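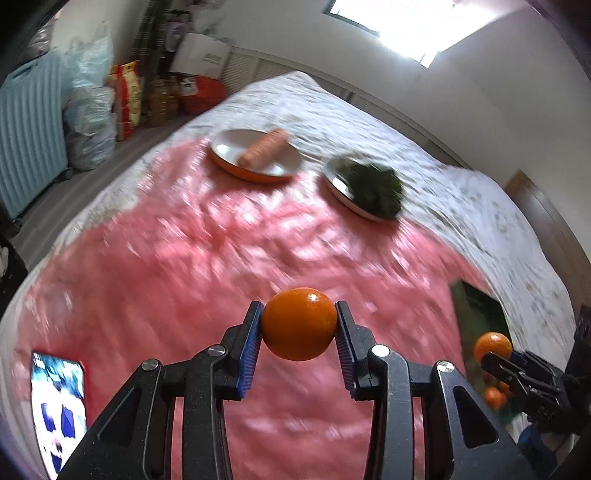 PRODUCTS AND SERVICES

A Steady Hold: The Foltus Hand Gripper and the Dursun Home Service

For some years the makers of robot hands have asked the same question of their customers: who is to teach the machine? A robot that can lift a car door all day may still fail to pick up a piece of fruit, and the usual remedy, which is to bring a robot arm and an engineer into a laboratory, is slow and costly. The Delavstead firm of Foltus now offers a different course. Its hand gripper is a tool held and worked by a person, and it carries its own camera. The person does an everyday task with it, and the recording is later used to train a robot fitted with the same kind of jaws.

The gripper is sold singly or in pairs. It may also be hired as part of a service named Dursun, under which Foltus lends the tools, gives instruction, and receives and sorts the recordings on the customer's behalf. This magazine was lent a pair for review and was given access to recordings made in ordinary homes under the service.

The tool itself is plain in appearance. The body is of matt black plastic, with triangular openings cut through the linkages and round silver screws at the pivots. Each finger carries a blue ridged pad on its inner face, and it is upon these pads that most of the firm's claims rest. A bare plastic jaw will let a smooth object turn or slip. With an orange held between them, the two pads bear on opposite sides of the fruit, and the hold can be kept without a great deal of pressure from the hand.

Fruit and vegetables make up a large share of the Dursun task list. The list runs to 112 tasks in its present form, each printed on a card with a short statement of what is to be moved and where it is to be put. One group of cards concerns the sorting of food between trays and plates. Oranges are a fair test for a beginner, as they are firm and nearly round. A single carrot laid across a plate asks more of the wrist, and leafy greens are harder again, for they have no fixed shape and the jaws must close on a part of the heap without scattering the rest.

The customer may work wherever there is room. Foltus does not require a bench or a special table, and a bed with a blanket over it serves as well as any other surface. The firm regards this variety as a merit. A robot trained only on bare white worktops, it argues, will be at a loss when it meets a creased blanket, a patterned bedspread or strong daylight from a window.

"We ask people to leave the room as it is," said Kipchumba Mohamedi, who directs the Dursun service. "If they tidy everything away before they begin, we receive a very clean recording that is of little use to us. Our customers intend to put their machines into homes, and the recordings should come from homes."

In our own trial the gripper was found to be comfortable for short periods. The trigger is light and returns evenly. The jaws meet squarely, and small round objects could be taken up by a new user after 10 minutes of practice. Larger fruit was held securely once the user had learned to bring the jaws down on either side of it at its widest point. Working with both hands proved more difficult. The camera must be kept pointing at the task, and it is easy for one tool to pass in front of the other. The printed guide deals with this matter in a single paragraph and would be better for a page of drawings.

Two further points should be noted. The first concerns weight, which becomes noticeable when the arms are held out over a wide surface such as a bed. We found that a rest was needed after every seven cards. The second concerns privacy. The camera has a very wide view, and a recording is likely to take in a good deal more than the task: the far wall, the goods stored along it, a telephone lying with its screen lit. Foltus states that recordings are checked before release and that customers may ask for any of them to be withdrawn. The terms of the service should nevertheless be read with care, and intending customers would do well to look over the room before they start.

The Dursun service may be taken for a term of two months, which can be renewed. A rival arrangement offered by Hutus includes a fixed stand and a second camera, and may suit those who prefer to work at one table. It is less easily carried from room to room, and its jaws are fitted with smooth pads only.

Foltus has said that a lighter body will be offered from November, together with replacement pads in a softer grade. Present owners will be able to fit the new pads to the existing fingers with an ordinary screwdriver. Enquiries about purchase or hire should be made to the firm's office in Delavstead, where the pair may be tried by appointment.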